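Bench Automation > Small Arms and Kits > Buying Advice

Bradum Pandow two-arm kit for handling phones – worth it for a small shop?

Imre Hegyi
Posted April 2, 2022

I run the intake side of a phone refurbishing shop in Ovdale. We get mixed trays of used handsets, and a person has to take each one out, turn it over, look at the back and edges, and put it in the right slot. It's slow work and I have trouble keeping anyone on it for a full shift.

Wróbel has quoted me for the Bradum Pandow, the kit with two arms on one rail. The quote covers the arms, the grippers, the rail, the controller and a half day of setup help. The enclosure is extra, and so is the wrist camera. I've read the product page and watched their video, but the video only shows the arms moving foam blocks, and foam blocks don't slide or scratch.

What I'd like to know from anyone who has used one:

Can it pick up a phone that is lying flat on a hard surface, without a mat?
Does it cope with phones in cases and phones without, in the same run?
How much of the setup can a person do who is handy but doesn't write code?
Is the enclosure worth the extra money?

I don't need it to be fast. I need it to run for a morning without someone standing next to it. The quote is good for a few more weeks, so I have time to hear from more than one person.

Hernán Villanueva
Bought one in January

I can answer most of this. We have had ours for long enough that I've stopped reading the manual, and phones are nearly all we do with it.

First, the enclosure. We skipped Bradum's and built our own out of aluminum extrusion, with flat panels on the back and sides. The panels are covered in flowered wallpaper that was left over from another job. For a floor we used a gray marble pattern. If you already own a saw and have an afternoon, I would save the money. The one thing I would copy from theirs is the long rail across the front with both arms bolted to it. Once the base plates are on the same rail, the distance between them stays put and you don't have to redo the calibration every time somebody leans on the bench.
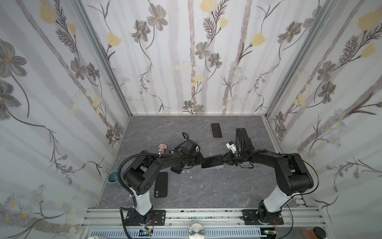 Pandow arms over the floor of our enclosure, with phones set out to pick from.

On reach: the two grippers can meet over the middle of the floor and they can nearly touch. That's good for handing a phone from one to the other, and it's also where you will have your collisions. The software has a keep-out setting for this. Set it wider than the default for the first days, then bring it in.

Now your main point, flat phones on a hard floor. It can do it, but you have to teach it a way of doing it. The fingers are too thick to get under a handset that is flush with the surface. These are the steps that work for us:

1. Have the first arm push down lightly on one long edge and drag the phone toward a stop. We use a strip fixed to the floor. Without a stop the phone just travels.

2. Tip it. The thin blade finger goes in low and the other finger stays up near the edge. Go slowly here. If the tip comes in too high it rides up on the glass, and you'll hear it. A case helps, with the rounded corners giving the blade somewhere to start.
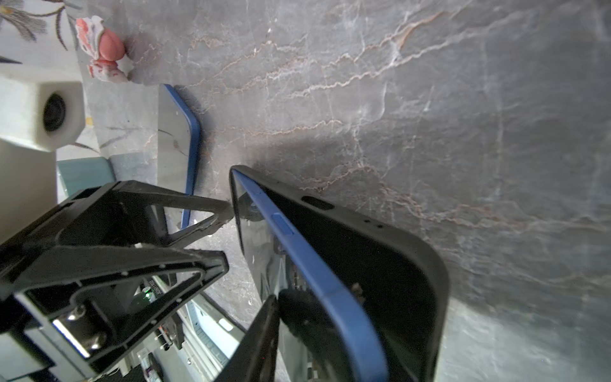 3. Close the grip only after the phone is well up off the flat. If you close early, the phone pivots out. The force setting I ended up with is 4, which is lower than what Wróbel's setup person left it at.

4. Lift straight up before any turning. Our early drops nearly all came from turning and lifting in one move.

We kept a log over one long stretch of testing. Out of 507 pick attempts on mixed phones, roughly 7 percent needed a person to step in. Most of those were slick phones with no case. That's our floor and our stock, so yours will differ.

Cases and bare phones in the same run: yes, but make two pick routines and let the camera choose. One routine for both gave us poor results on both. Watch out for dark phones lying screen up next to dark phones lying screen down, as the detection that comes with the kit confuses them. Shiny screens are a problem too. They reflect whatever is in the room, and the wrist camera can take a reflection for an edge. We moved a lamp and it got better.

Setup without code: you can get the arms moving and record simple motions through the menus. Choosing between routines needs a short script. I would ask Wróbel to put that in the quote in writing. Half a day of help isn't enough for it.

Things I don't like: the cable on the outside of the arm catches if you mount anything tall beside the base. The finger tips wear and the spares come only in packs of 3. The manual still describes an older gripper, so the screw sizes in the back table are wrong.

Would I buy it again for your job? For sorting, yes. For looking closely at the backs and edges, I would still want a person or a proper inspection camera. The wrist camera is there to aim the gripper and isn't sharp enough to grade a scratch.

tinbench
Get the wrist camera. Without it you are picking blind and every phone has to be in the same place. Also ask for the longer controller cable, the stock one is too short for a normal bench.

tinbench
Should add, I have the single-arm version and not the pair, so can't speak to handing over.

Imre Hegyi
Thank you both. The part about the stop strip answers what I was stuck on. I've written to Wróbel to ask whether the script can be included, and whether they will let me bring a tray of our own phones to try before I sign. Hernán, is your strip metal or something softer?

Hernán Villanueva
Softer. We started with metal and changed to rubber after it marked a few frames. Glue it down well – tape lets go after a day or so.

Filed under: Pandow, two-arm kits, grippers, phone handling, pre-purchase

Recent in Buying Advice
Rail length for two arms on a narrow bench
Replacement finger tips that fit Bradum grippers
Does anyone run a Pandow overnight?
Wrist camera or overhead camera for small parts
Used controllers: what to check before paying

Get new answers by email once a week. Enter your address to sign up. You can unsubscribe at any time.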